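3 min read
Shares: 5

Letitz reaches 2,164 goes at the laundry and would like a sit-down

Flodthorpe, 17 Jun 2025

Letitz has finished the first round of recordings for Brullell, a learning system that is meant, one day, to do the washing. The target was 2,000 usable examples. The team passed it and carried on, mainly over an argument about which ones were usable.

Each example is a short attempt at a chore, logged from wrist and head cameras along with the arm movements.
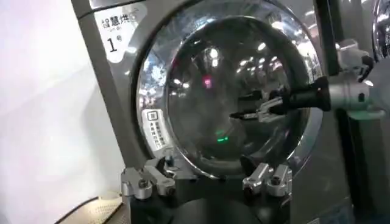
Sharada Acharya said the shiny doors had caused more bother than the clothes ever did, and that a system trained only on dull surfaces would be useless in any real laundry.

Recording began in April. Early attempts were all rather alike, so operators were asked to vary where they started and how fast they went. Fumbles are kept too, under their own label. There is no shortage of these.

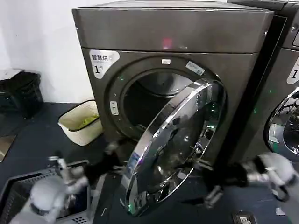
Shetty wanted to know why the fumbles weren't simply thrown away, and was told that a machine which has never seen a mistake has no idea how to get out of one. Shetty has asked for this in writing.

Round glass doors get a section of the collection to themselves. They swing, they reflect every lamp in the room, and they are a poor guide to where their own edges are. 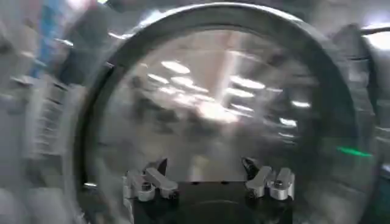

Wrist camera view, gripper at a round glossy surface.

Washing machines are included alongside dryers, to stop Brullell deciding that all appliances are the same appliance. 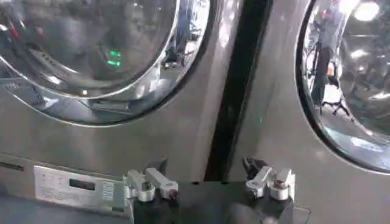 Training on the full set starts next, with 3 versions of the model to be compared on chores they have not met before. Folding has been put off to a later round. Letitz will publish the results whether or not they are flattering.

Get our newsletter. You can unsubscribe at any time.
This site uses cookies. Accept / Manage
Comments (0)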